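Sweets and fruit at Sakness: the back table

Every spring I promise Kadri Rätsep that I will put the pages from our tea table together properly, and every spring I get as far as the biscuits and stop. So this year I have begun at the other end, with the little things, the ones people pick up between a cup of tea and a conversation and then can't remember the name of when they get home. If you came along to the Sakness afternoons over the winter you will know the table I mean, the one with the fruit tablecloth – I have been asked where the cloth came from more often than I have been asked about any of the food! It came off a roll at the Fenell market, 390 for the whole length, and we have been wiping it down ever since.

The idea of the tray is a very simple one. You put fruit and sweets side by side, all of a size that fits between finger and thumb, and you let people wander past. No plates, no forks, and no slices that go brown while somebody is telling you about their knee. Small mandarins are the backbone of it, then dates or jujubes, then something in coconut, and after that whatever has been rolled into a ball that week.

Coconut sweets and mandarins on the red-rimmed tray, with red dates tucked in among them and a couple of brown balls for company. 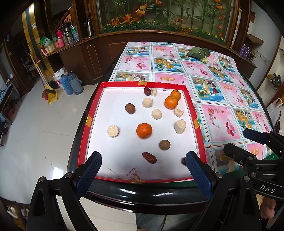 Coconut is the thing I always buy too much of. The sweets keep very well in a tin with a sheet of baking paper between the layers, but they do shed, and by the end of an afternoon there is a fine white dusting over everyone's cuffs. If you are making your own, roll them while the mixture is still a bit tacky and leave them on a rack for 17 minutes before you even think of moving them (I used to say a quarter of an hour, but Kadri timed it and she will not be argued with). Desiccated coconut from the big Rendetti bags is finer than the sort sold for curries, and it sticks a good deal better.

Dates I leave alone. Wash them, dry them in a tea towel, and put them out with their wrinkles. A dried red date is chewier than the brown sort people have at Christmas, and there is a stone in the middle, so do warn the children and do put a saucer out for the stones. We went one whole afternoon without a saucer and I was finding them in the plant pots until April.

The same tablecloth from further along, with the tray over to the left, the greens at the far end and the orange flowers behind. 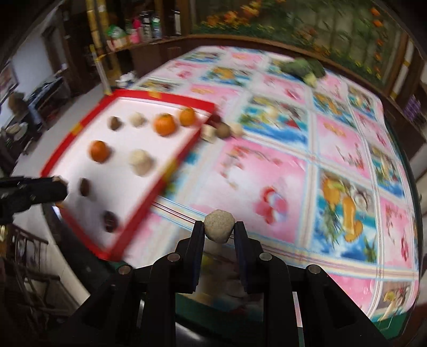 Nelu Pascu wrote to say that his grandmother made a Moldovan version with crushed walnuts and no sugar at all, only honey, and that she would never have put a sweet next to a mandarin because the peel scents everything near it. He keeps his in a covered dish until the tea is poured, and says ten minutes in the open is plenty.

I have thought about that peel ever since, and I do believe he is right, though I rather like a coconut sweet that has picked up a little orange. If you don't, keep the citrus in its own bowl and bring it to the table last.

The next tea table is on Sat 8 February, from two o'clock, in the usual room. Bring a tin if you would like to take a few things home, and if you have a recipe for anything that can be rolled into a ball, write it on the back of an envelope and hand it to Kadri or to me. Savoury ones are welcome too, as we are very short of those.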